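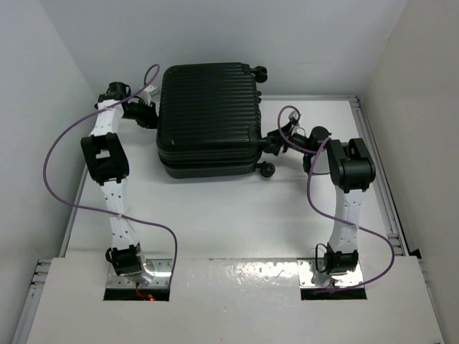

The Long Pull
Clearing the wrecks off Dindero Pass, one cold night at a time

Published 04/10/2019

The phone goes at ten past supper. Everett Holloway lets it ring twice, puts his fork down, picks up. Listens. Says "which way's it facing" and then "loaded?" and then he's got one boot on.

Jackknife, top of the Dindero. Westbound, across both lanes, trailer on its side. Driver out and walking. The load is canola oil in totes and a few of them have let go.

"Oil," says Holloway, to the kitchen in general. Then we're in the truck.

I had been in Lullach two days by then, waiting for something to happen, and feeling bad about it. You can't want a crash. But I'd come to write about the people who clean them up and the road had been bare and dry since I got off the bus. Holloway's shop was quiet. He'd re-greased things that didn't need greasing. His partner in the business, In-ho Pyo, had done the invoices and then sorted the invoices.

The firm is called Nguyen-Tran Heavy Recovery, after the family who started it. The last of them sold up and went to the coast and the name was already on the trucks. It's one yard, at the bottom of the grade, on the Lullach side. Gravel, chain-link, a long steel shed with a woodstove at one end. Out front sits the big wrecker, a rotator, with a boom that swings all the way around. They call it the Piano. I asked why and got three different answers.

What a road does

Here is the road. It leaves Lullach past the feed store and the rink, runs flat beside the Clotalska River for a while, then gives up on flat. The summit is 1,987 metres. There's a sign up there with the number on it and people stop to have their picture taken, which Holloway hates, because the pullout is on the outside of a curve.

Going up isn't the trouble. Trucks slow down going up, everyone gets annoyed, that's all. Coming down the east side is steep but it's straight and you can see what you're in for. The west side is what keeps the yard in business. It drops, bends left, seems to level out. Doesn't. There's a second drop behind the bend, steeper, in shade all winter, and that's where drivers who've just come off the brakes have to get back on them in a hurry.

Locals call that bit the Stairs. It isn't called anything on the map.

"You get guys who've driven it for years and they still come off the brake too early," says Pyo. "Your eyes tell you it's flat. Your eyes are wrong. I do it myself in the pickup."

There's a runaway lane below the Stairs, deep pea gravel, and it works. The province rakes it after every use. But a jackknife doesn't get as far as the runaway lane.

Up top

It takes us a good while to climb. Holloway drives the Piano with both hands and doesn't talk. Pyo is behind in the service truck with the airbags, the absorbent, the lights. Snow in the headlights now, small and dry, going sideways.

The backup has started before the summit. Pickups, a horse trailer, a minivan with its dome light on and kids in the back. People get out to wave us by. One man wants to know how long. Holloway holds up his hand, which could mean five minutes or five hours or hello.

The tractor is upright, nose against the concrete. The trailer is over. It's smaller than you expect and then you walk up beside it and it's huge, it's a building lying down. The oil has gone across the lane and under the guardrail and it's steaming a little, or the snow is. Everything smells like a fry kitchen.

Eilif Ekström is already there. He runs the plow camp at the summit, and he's put sand down in a wide brown fan and parked his plow across the lane uphill with everything flashing. Tall, slow talking, tea in a jar. He and Holloway say hello by nodding at the same part of the wreck.

The driver is in the plow cab getting warm. I spoke with him later, for a minute, and he asked me to leave his name out. He's fine. Sore neck. He wanted to know if anybody was mad at him.

I thought the next part would be fast. Chains, engine, heave. It is the slowest thing I've ever watched. Holloway walks round the trailer with a flashlight. Walks round it again the other way. Kneels. Bangs the roof with the flat of his hand and listens. Pyo is unrolling hoses. They hardly speak, and when they do it's about money.

Not theirs. The load's. A tote that hasn't split is worth something, a trailer that comes up in one peice is worth a lot more, and every choice they make up here is going to be read back to them by an adjuster in a warm office in January, when the claim finally gets to the top of a pile. You can stand a loaded trailer up if the skin will take it. If it won't, it folds, and then you've got twice the mess and your name on it. So do you unload first, by hand, in the dark, in oil? Or do you chance it?

They unload. Not all of it. The back third, the split ones, with a skid steer that Pyo drives backwards down the sand like he's parking at the mall.

The adjuster

I called the warm office, a few weeks on. Hazel Zamora works cargo claims for trucking accounts and has never been to Dindero Pass, but she's seen a lot of it in photographs.

"I know that guardrail," she says. "I know it better than my own fence."

She's heard every complaint about adjusters and agrees with a good share of them. Heavy recovery is expensive. A bill lands on her desk and it's more than the truck was worth, and somebody upstairs wants to know why. Her job is to find out if it's fair. Mostly it is. Sometimes it's a yard padding the hours, three guys billed and one guy in the pictures. She says the Nguyen-Tran bills are the easy ones, because Pyo writes down everything, down to the bags of absorbent.

"He sent me a receipt for soup once. He'd bought soup for the driver. He wasn't claiming it, it was just in the envelope."

What she'd change is the wait. An operator fronts the fuel, the wages, the disposal. Oil soaked sand has to go somewhere, and the somewhere charges by weight and wants paying that day. Then the yard sits till the carrier's insurer and the cargo insurer are done deciding who owes what. Small outfits go under on that. Not for lack of work. Lack of cheques.

Lift

Midnight gone. The airbags are flat rubber mattresses, stacked under the trailer's low side, and when the air goes in they don't seem to do anything. Then there's a gap where there wasn't one. Then you could put a boot in it.

The Piano takes the weight with two lines over the top and a third holding back on the far side, so the thing can't come up and keep going. Holloway runs it from a remote on a strap round his neck. His thumbs move hardly at all. The trailer groans, a really awful noise, something tin inside lets go and everybody stops. Wait. Pyo goes in with the flashlight. Comes out, shrugs. On they go.

It comes up past the point where it wants to fall back and reaches the point where it wants to fall the other way, and in between there's a moment when it weighs nothing. Then the wheels touch. It bounces, just once, quite gently. Down the hill somebody in the lineup leans on their horn, and then they all do.

Holloway doesn't look up. He's already looking at the tractor.

The one who's quitting

Not everyone stays. Cletus Doucet ran recovery on the east side for 25 years and he's selling. Trucks, yard, the contract if the buyer can get it transferred. I found him in his shop the next afternoon with a for-sale listing half written on the back of a parts box.

Knees, he says first. Then he says it's the traffic. Not the trucks. The cars going by while you work.

"Guy's got his phone out the window, filming. He's this far off me." Shows me with his hands. "I've got a line on the ground with a load on it, and he drives over my line."

He was hit once. A mirror, at speed, on the shoulder blade. The driver didn't stop. Doucet finished the job and drove himself to the hospital in Lullach, and was told off by the nurse for both. Slow-down laws are on the books and he's in favour of them. He'd like to see one ticket. He says he's never seen one.

He can't find young people either. The last kid he trained was good, really good, he had the eye for it. Lasted 18 months. Went to work at the mine for better money and his nights back. Doucet doesn't blame him. He went to the wedding.

Who's going to buy it? He thinks maybe one of the big chains from the city. They'd run it off dispatch, with whoever's closest. He rubs his knee. "Closest isn't very close, up here."

I put this to Holloway, who'd heard already. Everyone had. He said they'd talked about taking on the east side themselves, him and Pyo, and then they'd talked about something else.

Down

They opened one lane before light. Ekström walked it first, in his boots, scuffing to feel for oil, then laid down more sand, then walked it again. He let the lineup go a few at a time behind the plow. The horse trailer went by. The minivan, with the kids asleep. The man who'd wanted to know how long gave us a thumbs up and I felt stupidly proud, having done nothing all night but hold a coffee and stay where I was told.

The trailer rode down behind the Piano with its side scraped to bare metal. The tractor would wait for the second trip. Holloway took the Stairs in low gear and stayed on the brake through the flat part that isn't flat, well past where I would of let off.

At the yard Pyo lit the stove and got out the binder. Start time, arrive time, bags, hoses, hours on the skid steer. He asked me how to spell my name, for the list of persons on site.

Holloway's supper was still on the table at home, under a plate. He ate it cold, standing up, and went to bed with the phone.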